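4.2 Open-day demonstration

The suturing task was shown to visitors at the Flistbridge open day on Thursday, May 4, 2023. Sessions were limited to 10 minutes, and 216 visitors watched at least one. Interrupted stitches were placed in a synthetic tissue pad with two robotic instruments, and the wrist view was shown next to the fixed view on a shared monitor. Figure 3 gives one sample from each.
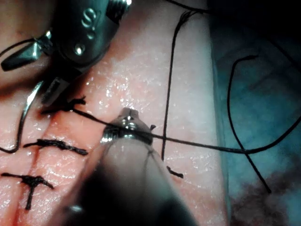

Figure 3a. Wrist view. Three knots lie along the incision; the jaws are at the uppermost.

Loose thread was the main source of difficulty in the wrist view. Long strands cross each other and the instruments, and a strand close to the lens can be mistaken for the one under tension. The fixed view covers more of the pad — both incisions are in sight — but gives less detail at each knot.

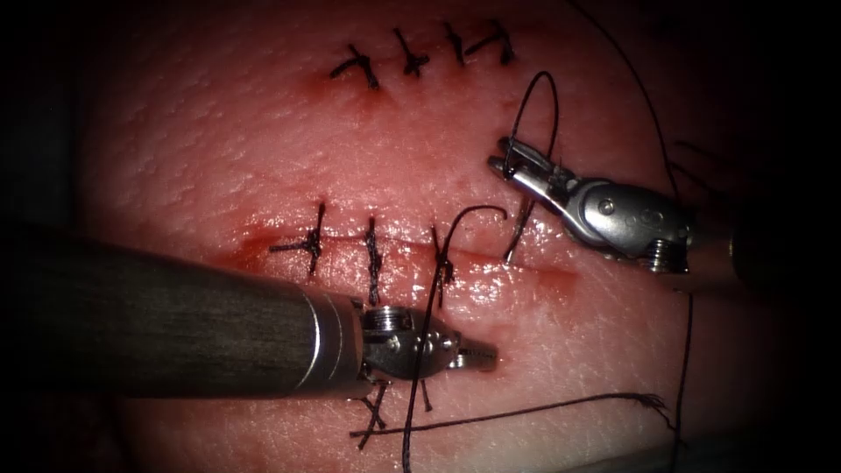
Figure 3b. Fixed view. The right grasper holds a loop of suture above the lower incision.

Mitiku Sisay remarked during the discussion that he would have trimmed the tails sooner, and asked whether thread length had been fixed in advance. It had not. Length was left to the operator in all sessions, and the November trials reported in Section 5 use precut thread.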